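4.2 Gripper comparison on the open-chassis task

The second set of experiments holds the arm, the controller and the camera fixed and changes only the end effector. Two grippers were tested. The first, Ila, is a parallel-jaw unit with a single drive screw and flat, interchangeable fingertips. The second, Enevden, is a linkage gripper with hinged finger segments that spread as the hand opens and fold toward the palm axis as it closes. Both were attached to the same wrist flange through an adapter plate, and the tool center point was calibrated again after every change of hand. Finger force was limited in software to the same value for both.

The task is taken from the disassembly benchmark introduced in Section 3. A desktop tower lies on its side with the side panel removed, and the robot has to reach named targets on the motherboard, make light contact and withdraw. The targets fall into three groups: levers and latches, connectors, and flat parts that must be approached from straight above. The first group tests whether a fingertip can get under or beside a small moving part. The second tests side clearance, as connectors tend to sit close to walls, cards and cable bundles. The third is mostly a test of vision, and we included it to find out how much each hand costs the camera.

All trials were run with the Talebi controller described in Section 3.3. It takes an image from the wrist camera, a target name and the current joint state, and returns a short sequence of Cartesian waypoints. The sequence is replaced whenever a new image has been processed. No depth sensor was used. Contact was detected from motor current, with a threshold set separately for each gripper by pressing against a foam block before the session. Trials ended on confirmed contact, on a safety stop or on a timeout.

In total we ran 2483 trials, divided between the two grippers and the three target groups. The order of targets was shuffled, and the gripper was changed between sessions and never within one. Of the failed trials, 926 were labeled by hand according to the first event that made recovery unlikely. The labels are target lost from view, collision with a neighboring part, approach from the wrong side, slip at contact, and other. Marin Dimitriou labeled the full set, and a second annotator labeled a subset without access to the first labels. Disagreements were settled by replaying the joint log alongside the video.

The camera is mounted at the wrist and looks down past the hand toward the work surface. This placement keeps the camera close to the target and avoids the need for an external tripod, but it makes the hand a permanent part of every image. The size of the blocked region depends on the shape of the hand and on how far it is open. Figure 3 shows the view with a wide hand over an open chassis. 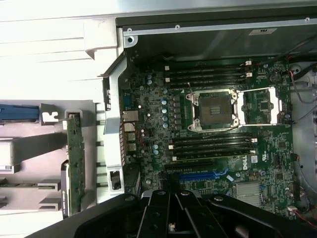 Figure 3. Wrist camera view during the open-chassis task.

Visibility was the first thing we examined, as it limits everything the controller can do afterward. For each target we defined a region of interest on a reference image taken with no hand attached, then measured what share of that region stayed visible at the start of each approach. Targets near the image center were seldom affected. The processor socket and its open load plate in Figure 3 are fully clear of the hand, and both banks of memory slots can be used as landmarks for estimating the pose of the board. The blue expansion slot closer to the hand is partly covered. A target of this kind can still be found if enough of its outline remains, but the estimate becomes sensitive to small changes in wrist pitch. We therefore report results by visible share as well as by target group.

With Ila, the blocked region is narrow and tall. It grows toward the image center as the jaws extend, and it hides the target itself during the last part of a vertical descent. With Enevden, the blocked region is wide and low. It spreads along the bottom of the image and leaves the center open for longer, but it removes most of the context below the target. The two hands therefore cause different kinds of uncertainty. A narrow hand leaves the controller with a well-located board and a hidden contact point. A wide hand leaves it with a visible contact point and fewer landmarks on one side.

The controller handled the second condition better. On flat parts, Enevden produced fewer target-lost failures than Ila, and the difference was largest for approaches that began high above the board. We attribute this to the waypoint update. When the contact point stays visible, each new image corrects the end of the path, and small errors in the starting pose are removed on the way down. When the contact point is hidden, the controller has to rely on its last good estimate, and any slip of the wrist calibration is carried through to contact.

The result is reversed for connectors. Here the main cause of failure was collision, and the wide hand was at a clear disadvantage. Its outer finger segments swing outward during opening, so that the swept volume is larger than either the open or the closed shape alone would suggest. The planner used a single convex hull for each gripper in the first version of the software, and this hull did not include the intermediate positions. Many of the early collisions came from that omission. We replaced the hull with a set of boxes sampled along the opening stroke and reran the connector group. The results reported in this section use the corrected model for both hands. Collisions with Enevden became less frequent but remained more common than with Ila, mainly for targets next to a chassis wall or under a cable.

Levers and latches gave the least separation between the two. Ila could place a flat fingertip beside a thin lever with little side motion, but a slight yaw error often caused it to ride over the top. Enevden tolerated more yaw error - the hinged tip gave way a little and then settled against the part - but needed more free space around the lever to do so. Slip at contact was the most common label in this group for both hands. We tried a thin rubber sleeve on the fingertips in January and found that it reduced slipping at the cost of a less definite current signal, so that the contact threshold had to be raised. The sleeve was left off for the trials reported here.

A further 657 trials were run to separate the effect of the hand in the image from the effect of its mechanics. In these trials the physical gripper was Ila, and a mask in the shape of the other hand was drawn over the camera image before it reached the controller. The area already blocked by Ila could not be restored, so this is a test of added occlusion and does not reproduce the Enevden view. Adding the mask had little effect on flat parts near the image center. It did increase wrong-side approaches for targets in the lower part of the image, where the controller had been using nearby slots and board edges to fix its orientation. Failures of this type were rare without the mask. We take this as support for the view that missing context, and not only a missing target, should be counted when a wrist camera is placed.

One simple change reduced the problem for both hands. Before each approach, the controller was allowed one extra viewing pose with the wrist rolled by a quarter turn, which moved the blocked region to a different side of the board. The two images were aligned using the board outline, and the target estimate was taken from whichever had the larger visible share. The extra pose lengthened each trial and could not be reached for some targets close to the chassis wall. In those cases the controller fell back to the single view. We did not try to combine the two images into one map.

Timing also differed. Ila closed faster over short strokes, and the controller could reuse the same closing command for nearly all targets. Enevden needed a separate opening width for each target group, selected from a table before the approach. The table was filled in by hand during setup. A learned selection of opening width was tested with the Dakine dataset as training material, but the chassis layouts in that set were too uniform for the selection to carry over to our towers, and we returned to the table.

Several limits apply to these results. Both grippers were used with one camera position, and moving the camera farther from the wrist would change the blocked region for each of them in a different way. Lighting was kept constant throughout. The contact targets required light touch only, and the ranking could change for tasks that need sustained force, such as opening a stiff retention lever or pulling a seated connector. Section 4.3 repeats the connector group with a second camera fixed to the table and uses the corrected collision model from the start.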